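# Old Dell workstation stripped down, what order do the RAM sticks go back in?

**flemell_shed** posted June 16, 2020

Hi all. Picked up an old Dell tower from an office clearout in Naltcombe, paid 28 bucks. Took everything out to clean it becuase the dust was awful. Cards, memory, processor, the lot. Now I'm putting it back and didn't write anything down. Dumb, I know.

Two banks of four memory slots, one each side of the processor socket. Every spare board I've ever had just had them on one side. I have a mixed handful of sticks and only want to use a few to start. Also not sure which long slot the graphics card lives in, there's a blue one and a couple of long black ones.

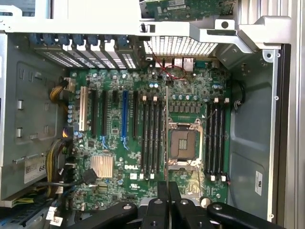
Bare board, eight memory slots, nothing in the socket.

No manual with it. Has to be running by July for my kid's school stuff. What goes in first and does it matter which bank?

---

**birncombe_bits**

Yes it matters. On boards laid out like that, the slots are normally numbered and you fill them in a set order, not wherever you like. Look for tiny print next to each slot (DIMM1, DIMM2 and so on). Also check inside the side cover, Dell often stuck a diagram there. Otherwise punch the service tag into the support site and grab the owner's manual, it's free.

How I'd go about it:

- Power cord out of the wall. Hold the power button a few seconds. Touch bare metal on the case before you pick anything up.
- Processor first. Lever up, frame open, line up the notches, let it drop in under its own weight. Don't touch the contacts, don't push. Then paste and heatsink.
- One stick only, lowest numbered slot. White tabs open at both ends, notch lined up, press both ends evenly till the tabs come in by themselves.

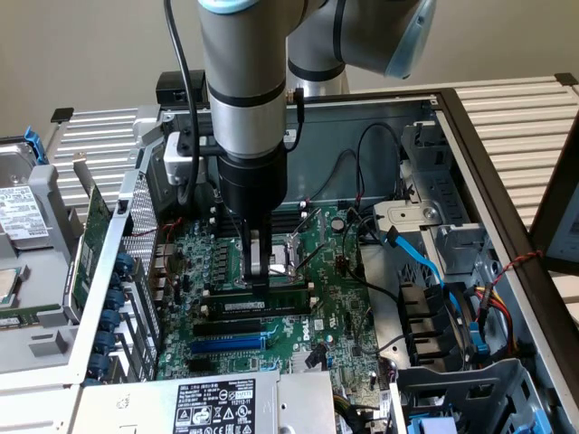 ## First power-on

Leave the hard drives out for now, one less thing to worry about. Plug in a monitor and keyboard, turn it on. You want to see it get as far as the Dell logo or complain there's no boot drive. Either is good news. If it beeps or the light goes amber, write down the pattern, the manual has a table.

Then power off, cord out, add the rest of the memory in matched pairs following the numbers. Don't mix registered and unregistered sticks, it won't start. Label on the stick will tell you, R or U near the end of the speed code.

While you're in there, swap the coin battery. Couple of dollars at the hardware store and an old one will lose your clock settings.

---

**strachan427**

graphics card goes in a long slot, try the blue one first. had an old tower where the black ones were the same length but slower inside. check the manual tho

---

**kettle_and_solder**

Agree with the above re one stick first. Would add, count your screws. I had 3 left over once and found one under the board, lucky it didn't short.

Don't chuck the blank slot covers either, leave them in where there's no card. Helps the airflow.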